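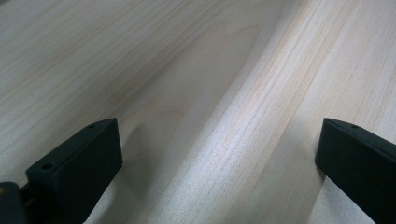
Can you sing in a choir when you don't speak the language of the songs?

You can, if you learn the sounds first and the meaning soon after, and if you accept that for some months you will be slower than the people beside you.

I was asked this by a reader after my last post, and my reply to her became so long that I decided to put it here.

I joined the Bevan choir in May, the second spring after we moved. My mother tongue is Hungarian, my English is what you see, and my Welsh at that time was two words from road signs. The choir has more than 40 singers and almost all of the songs are in Welsh. I had sung alto at school and in a church choir in Pécs, so I could read music quite well. I thought this would be enough.

At the first rehearsal I got a songbook with 141 pages and a seat next to Delyth Prosser. The conductor, Idris Morris, said a number, everybody turned to a page, and they began. I found the page in the middle of the second verse. The notes were not difficult. But my mouth had no idea what to do with a word that starts with "ngh", and when I was done thinking about it the altos were already two lines further down. I hummed until the tea break.

Delyth gave me the first useful advice. She told me to leave the notes alone for a week and only speak the text, in rhythm, slowly, at home. Welsh spelling looks terrible to a foreigner but it is much more regular than English. When you know that "w" can be a vowel, that "f" sounds like an English "v" and "ff" like an English "f", and that "dd" is the soft sound in "this", you can read most lines aloud without any help. Hungarian is also regular in this way, so I felt a little at home. The "ll" took me much longer. You put the tongue as if for an "l" and blow the air past the side of it. I practiced it on the bus, quietly, for 27 minutes each way, and I think some people changed seats.

My method now is always the same. First I write the text by hand in a notebook, one line of the song and then two empty lines. In the first empty line I write the sounds with Hungarian letters, and only for the words where I make mistakes. In the second I write the meaning, word by word, even if the result is ugly. Then I speak it. Then I sing it on one single note. The melody comes at the end, and by then it feels like a rest.

Many singers skip the meaning, and I understand them, it costs an evening per song. I also skipped it in the beginning. Then we had a slow hymn where I took a breath every time between two words which belong together, something like saying "the bread of" and then "heaven" after a big pause. Idris stopped the whole choir for it. He was kind about it - he only asked the altos in general to carry the line over - but I knew very well who was the altos in general.

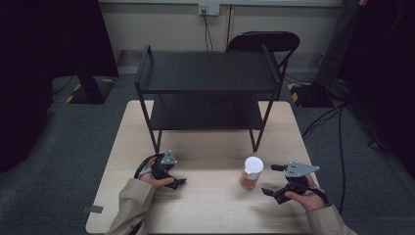 The mutations are the other thing to be prepared for. In Welsh the first letter of a word can change depending on what stands before it. So you learn a nice word, for example "calon", heart, and in the next song you meet "galon" or "nghalon" and think it is a new one. I lost a lot of time in the dictionary with this. Narendra Grewal, a tenor who started one year before me, showed me his list of the changes, it is one small page glued in the back of the songbook. I copied it the same evening. You don't need to know the rules for singing, because the composer has already written the correct form for you, but you need the list if you want to look up anything.

About recordings I have mixed feelings. Our choir has practice tracks for each voice, and Angharad Sayce, who sings the alto ones, has such a clear pronunciation that I could write down every sound. For this they are wonderful. But if I sing along too early, I copy her and I don't read anymore, and when the track is off I'm lost again. Now I listen three times with the pencil in my hand and close it.

There is one more difficulty, and it has nothing to do with grammar. The rehearsal itself is in two languages. Idris speaks Welsh first and then repeats in English, but the jokes he doesn't repeat, or he repeats them when everybody has finished laughing. In the first months I was tired by nine in the evening in a way I never was from singing. It became better when I learned the small rehearsal words: again, from the top, softer, sopranos only, page. These are perhaps thirty words and no course teaches them to you. Ask somebody in the tea break and write them on the inside of the cover. "Eto" is the one you will hear the most. It means again.

In the autumn we sang our concert, four of the pieces without books. I made two mistakes that I know of. In one verse I sang the words of the next verse, very confidently, and Delyth beside me started to follow me for half a line before she noticed. Afterward an old lady in the second row spoke to me in Welsh, quite fast. I could answer that I was learning and that I sing alto, and she patted my arm and went on in Welsh anyway.

So to the reader who asked: go to an open rehearsal, sit beside someone with a strong voice, and ask if you can take the book home. If they say you must pass a language test first, it's the wrong choir. I will write next time about the hymn tune we are learning now, where the altos have the same note for eleven bars and I still manage to lose it.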